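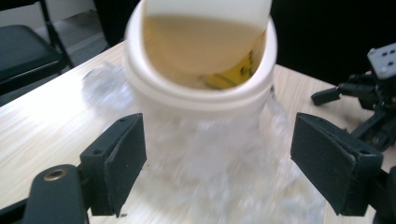

Vaso Filline para infusiones y caldos: dos meses de uso y bastantes dudas

Compré el recipiente Filline en septiembre, después de leer demasiadas opiniones entusiastas y de convencerme de que mi taza de siempre tenía algún defecto. No lo tenía. Pero ya estaba pagado, así que lo he usado casi a diario y creo que puedo contar qué tal sale la cosa, que es menos de lo que promete la caja.

El planteamiento es sencillo: un vaso exterior cilíndrico, blanco, de borde grueso y redondeado, y otro más pequeño que entra por arriba. En la hoja de instrucciones lo llaman «sistema de doble vaso». En mi cocina siempre se ha llamado meter un vaso dentro de otro.

Lo probé primero con manzanilla, luego con un caldo claro y al final con té verde. En los tres casos el líquido aguanta templado algo más que en una taza corriente, y lo digo sin cronómetro, a ojo y con la paciencia que tiene uno a las siete de la mañana. La marca habla de 55 minutos a temperatura de consumo. A mí no me han salido nunca. Puede que midan con la cocina a treinta grados, o que su idea de «temperatura de consumo» sea más generosa que la mía.

El borde es lo mejor. Es ancho, no corta el labio y se agarra bien cuando hay que levantar el conjunto. Ahora bien, ese mismo grosor hace que verter sea un ejercicio de fe: si inclinas despacio, el líquido se escurre por fuera y acaba en la mesa. La mía es de madera clara y se le nota todo. Con un gesto rápido cae mejor, aunque no es lo que apetece hacer con caldo caliente.

Otra pega es el ajuste. El vaso pequeño entra justo, a veces demasiado, y si queda algo de humedad entre los dos se pega y hay que girarlo para sacarlo. Una mañana tiré con más ganas de la cuenta y regué medio mantel. Desde entonces lo saco encima del fregadero.

Las hierbas sueltas son un capítulo aparte. El fabricante asegura que se pueden poner directamente en el fondo del vaso grande y encajar el pequeño encima para prensarlas. Se puede, sí. Luego hay que sacarlas de allí, y las motas oscuras de las hojas se quedan en el rincón donde no llega el estropajo. Con un colador de los de toda la vida se acaba antes.

El blanco, por cierto, es muy agradecido en las fotos de la tienda y muy poco en el escurreplatos. Tras una semana de té ya había un cerco amarillento. Con bicarbonato sale – casi todo.

Miré también el modelo de Skiredik, de precio parecido y con tapa, cosa que este no trae. No lo he probado y no voy a recomendarlo de oídas, pero una tapa me parece lo mínimo si se presume de conservar el calor. El anuncio presume además de 3000 lavados garantizados. Quien los haya contado, que me escriba.

¿Lo volvería a comprar? A mitad de precio, quizá. Para quien tome una infusión al día y la quiera templada un rato más, cumple. Para caldos, no. Y si tienes en casa dos vasos que encajen uno en otro, pruébalo antes con esos.

Puntuación: 2 estrellas de cinco.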